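Home | Modules | Timetable | Reading lists | Staff | Log out

Filed under: Public Health Year 1 > Outbreak Investigation > Session notes

Session 6: Food and waterborne outbreaks, from first phone call to final report

Notes typed up by Precious Panganiban from Parveen Mollah's lecture. Slides to follow. Corrections to me please. 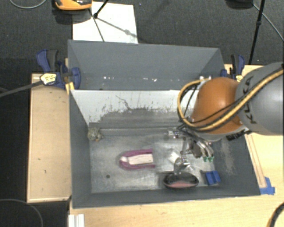 1. What counts as an outbreak

Two or more linked cases of the same illness. Or more cases than you'd expect for that place and time. Or a single case of something very rare or serious (botulism, say).

"Linked" = same food, same place, same water, same animal, or same household. Household clusters usually handled locally, don't always get a full team.

Endemic / epidemic / pandemic: see session 1, not repeating.

2. The steps (know the order, but in real life they overlap)

- Confirm the diagnosis. Lab result if there is one. Don't wait for it if people are very ill.
- Confirm there really is an outbreak. Check past figures. Has the lab changed its test? Has a new GP started sending in more samples?
- Case definition
- Find more cases
- Describe: time, place, person
- Hypothesis
- Test it (cohort or case-control)
- Control measures. Parveen stressed these can start at ANY point, she has seen marks lost for leaving them to the end
- Report and tell people

3. Case definition

Needs person, place, time, symptoms. Usually graded: possible, probable, confirmed.

Start wide, tighten later. Too tight at the begining and you miss cases. Too wide at the analysis stage and you water down the result.

Never put the suspected food in the definition. If you write "vomiting after eating the chicken" you can't then test whether it was the chicken. Comes up most years.

4. Worked case: Redthorpe wedding

Summer, July. Reception in a marquee, 343 guests on the list. Buffet, outside caterer. First call came from a GP surgery in Curnurside the next afternoon: three patients, all vomiting, all at the same do.

Working case definition used in class: anyone who ate at the reception and had vomiting or diarrhoea (three or more loose stools in 24 hours) within 72 hours of the meal.

Questionnaires sent to everyone on the list. Around 300 came back. Good response, people were cross and wanted to be asked.

Epi curve: sharp rise, one peak, quick fall. Point source. If it was person to person you'd expect waves, roughly one incubation period apart. Continuous source = plateau, carries on until someone removes it.

Incubation: most people ill late that same evening, 2 to 6 hours after eating. Short. Vomiting more than diarrhoea, hardly any fever. Think toxin already made in the food, so Staph aureus or Bacillus cereus (the vomiting type). Norovirus too slow for this, usually 12 to 48 hours. Salmonella generally 12 to 36, campylobacter 2 to 5 days.

5. Attack rates

Attack rate = ill / all who were exposed.

Do it for each food, eaten and not eaten. Then

risk ratio = attack rate in eaters / attack rate in non-eaters

Look for: high rate in eaters, low in non-eaters, AND most of the cases ate it. All three. A food with a high ratio that only a handful of cases touched can't explain the outbreak.

At Redthorpe it was the rice salad. Cooked the evening before, left out in deep tubs overnight, no fridge space. Some cases said they hadn't eaten it. Why? Shared serving spoons, poor memory, or ill from something else. Helmi asked if that rules the rice out. No.

6. Cohort or case-control?

Cohort: you have a full list of who was there. Weddings, schools, cruises, care homes. Gives risk ratio.

Case-control: no list, cases scattered. Fustow water incident was this one, nobody could say who had drunk from the tap. Gives odds ratio, NOT risk. Picking controls is the hard bit, same area and they must have had the chance of becoming cases.

Fustow gets its own handout (Imelda Talavera is taking that session).

7. Control

Source: remove food, close kitchen, boil water notice
Spread: handwashing, cleaning, keep ill food handlers off work until 48 hrs clear of symptoms
People at risk: advice, vaccine or drugs for some infections (eg hepatitis A contacts)

Keep leftover food for the lab before the kitchen gets cleaned. Caterer had binned most of it at Redthorpe. One tub left in the van.

For next time
- Read the Chraibi chapter, skip the maths box
- Draw an epi curve from the 20 onset times on the worksheet. No gaps between bars, label teh axes
- Write one case definition for a school outbreak, max four lines
- Seminar swap requests to Ariel Rivera, not to Parveen

Related sessions
Session 3: Measures of disease frequency
Session 5: Surveillance and notification
Session 7: The Fustow water incident
Session 8: Infections from animals
Past paper questions, Outbreak Investigation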